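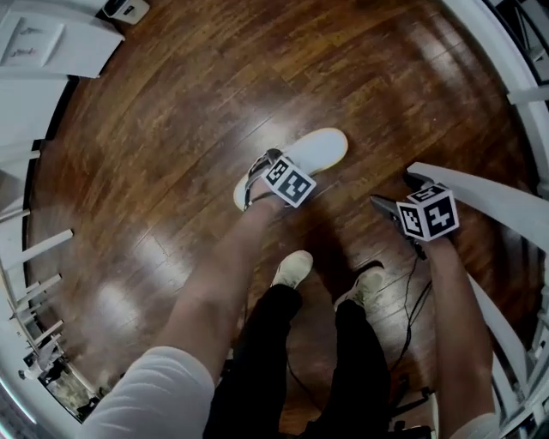
The damages hearing in the Vondard and Flurum dispute wrapped on Sunday evening, a day later than planned, and the tribunal has now got everything it is going to get on the numbers. Short version: the two sides' accounting experts are still far apart, but less far than they were in the spring. The fight is over a footwear supply contract, and what Vondard lost when the orders stopped. Vondard says $442 million. Flurum says $198 million at the very most, and only if the tribunal finds against it on every point of liability. Award expected after August.

Background for anyone just joining. Vondard made the shoes, Flurum sold them through its own stores and a string of franchise outlets. The contract had a minimum purchase clause. Flurum stopped ordering partway through the third year and said the clause had lapsed when Vondard moved production to a second plant, at Nomberg, without written consent. Vondard says consent was given by email and everybody behaved for months as if it had been. Liability was argued last year. No ruling on it yet, the tribunal is dealing with both parts in a single award.

So, damages. Both experts built a but-for model, meaning what would Vondard's cash flows have looked like if the orders had kept coming. They agree on the prices. They agree on exchange rates, mostly. After that it splits.

First, volume. Vondard's expert takes the contract minimums and adds growth, on the basis that Flurum had ordered above the minimum in both full years. Flurum's expert stops at the minimum. Says a buyer is entitled to buy the least it promised to buy and a court shouldn't assume generosity. The tribunal asked a lot of questions on this one, more to Vondard's side.

Second, costs avoided. This is where the Nomberg plant comes back in. If Vondard had no orders it also had no leather, glue, packing or overtime to pay for, and those savings come off the claim. Fixed costs are the argument. Vondard kept the Nomberg lease running and counts it as a cost it could not shed. Flurum points out that part of the building was sublet to Kwofie, the logistics company, and that the rent from Kwofie was left out of the first report. Vondard's expert accepted that under cross-examination and filed a corrected table overnight. The headline claim had been higher before the correction, how much higher was not read out in the open session.

Third, the discount rate. Long morning on this. The experts are a few points apart and it moves the result by more than anything else in the model. Flurum's side wants a premium for customer concentration, given that most of Vondard's sales went to one buyer. Vondard says that is double counting, as the risk of that buyer walking away is the very thing the contract was there to remove. Good exchange, probably the best of the week. The chair asked both experts to run the other one's model with their own rate and send in the results jointly.

They did. The joint statement runs to 41 pages and lists the points agreed, the points not agreed, and what each is worth in dollars. On the combined run, with Vondard's volumes and Flurum's rate, the figure comes out at $394 million. Neither side has adopted it. Counsel for Flurum called it "arithmetic, not evidence" and moved on quickly.

Mitigation took up the rest of the last day. Did Vondard try hard enough to find other buyers? It sold some stock through a discount channel at a loss and approached several chains. Flurum says it should have relabeled the leftover pairs sooner. Vondard says the lasts and the sole molds were made to Flurum's specification and could not be used for anybody else without a license it didn't have. There is a side claim on the molds but it is small and niether side spent much time on it.

Interest also open. Simple or compound, and from which date. The contract is silent. Both experts have given tables for each option so the tribunal can just pick.

What happens now: post-hearing briefs in one round, page limits apply, no new expert material without leave. Costs submissions two weeks after that. The tribunal said it would try to get the award out in the early fall but made no promise.

Flurum has booked a provision in its accounts and declined to say how it arrived at the amount. Vondard has no comment beyond the filings. Kwofie is not a party, it's lease at Nomberg is reported to run on regardless.

We'll update when the briefs are in. The earlier items on the liability phase and on the challenge to the first expert report are in the archive under Arbitration, Supply Contracts.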